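Local News and the Long Wait: how a small-town burglary series was reported

Student project report, Journalism and Society, second year
Radwa Shehata and Rania Belhaj
Handed in 2024-05-27

Why we picked this subject

We both grew up reading the crime pages over somebody else's shoulder, Radwa on the bus and Rania at her grandmother's kitchen table, so when our tutor asked for a project on local reporting we hardly had to talk about it. We wanted to look at what happens in a newspaper after the first exciting day of a crime story. The arrest gets a big headline, and so does the sentence if there is one, but the months in between can be very quiet, and we were curious who was still reading and writing through them.

The case we settled on is the series of shop burglaries in Narano, which began in August and went on through the autumn. The shops were all small ones: a chemist, a shoe repairer, a bakery, the stationer's by the bridge. A man was arrested in the winter and the case has not yet come to court, so we have left his name out everywhere, even in our notes, and we say nothing about whether he did it.

What we read

There are two papers that cover Narano, the Skovetti Courier and the Stulel Evening Post. The Courier comes out once a week and the Post every day except Sunday. Between us we went through around 300 issues in the reading room of the town library, which took far longer than we had planned, partly because the Post has no proper index and partly (we must own up to this) because we kept stopping to read the letters page. There was a very long quarrel about a hedge which we followed to the end.

We copied out every piece that mentioned the burglaries and noted the page, the length, the writer if one was given, and where the information seemed to come from. Rania made the table and Radwa did most of the checking, and then we swapped over and found a good many slips in each other's work.

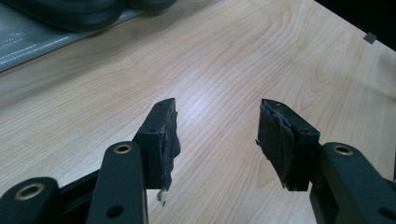 Who did the papers speak to in the weeks when there was no arrest to report?

Mostly the shopkeepers, and the same few of them each time, with a short line from the police at the end.

The owner of the shoe repair shop, Mr Filali, turned up so often in the Post that we began to feel we knew him. When we went to see him he was very kind and gave us tea, and he told us that the reporter used to ring on Thursdays because the page was made up that evening. He didn't mind, he said, but he had noticed that the baker two doors down had lost more than he had and had hardly been asked a thing. We asked her about it afterwards and she said she starts work at 3 in the morning and is asleep when the papers ring.

How the wording changed

In the first weeks both papers wrote of "break-ins" and kept to plain facts – which door, what was missing, when it was reported. By October the Post had started to write about "the Narano raider", as though one person had been decided upon, although the police statements we read never said so. The Courier held off for longer and then used the name as well, first in quotation marks and later without them. We think this is the most useful thing we found. A nickname saves space in a headline, but it also tells the reader that every burglary belongs to the same story, and one of them, at the stationer's, was later treated by the police as a separate matter. The Post gave that news 10 lines on an inside page.

What we would do differently

We would start with the interviews. By the time we had finished in the library there were only a few weeks left, and one reporter we had hoped to meet had moved to another paper and didn't answer our letters. We would also have liked to sit in on a court hearing, and Radwa still means to go when the case is listed.

Our thanks go to the library staff in Narano, who carried up a great many heavy volumes for us, and to Mr Filali, who mended Rania's boot while we talked and wouldn't take any money for it.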